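Phone stops charging at 80 percent after update

Asked by Charalambos Triantafyllou

My Skarnetti 8 took an update in October and since then it won't charge past 80 percent. I leave it plugged in all night and it says 80 at 6 in the morning. Before the update it went to 100 with the same charger, a 25 watt one from Wovberg. I've restarted it twice and tried a different cable. The phone is a little over a year old. Is the battery going bad or is this a setting?

2 answers

Answer from mahama_repair

It's a setting. The update turned on battery protection for a lot of people. Go to Settings, Battery, Charging, and look for "Limit charge." Switch it off and it should go back to 100.
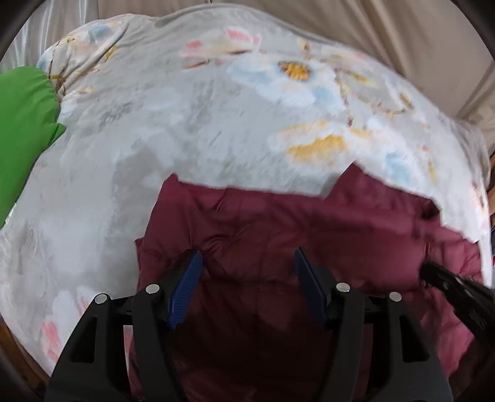
While you're on that screen, check the cycle count at the bottom. Mine says 262 and the battery still lasts all day. If yours is well past 300 and the phone dies by late afternoon, you may want a new battery anyway. I'd leave the limit on for normal days and turn it off before a trip.

3 people found this helpful

Answer from kekulham

Same thing happened on mine. I did a factory reset and it fixed it but I lost some texts, so try the other answer first. Also check the port for lint.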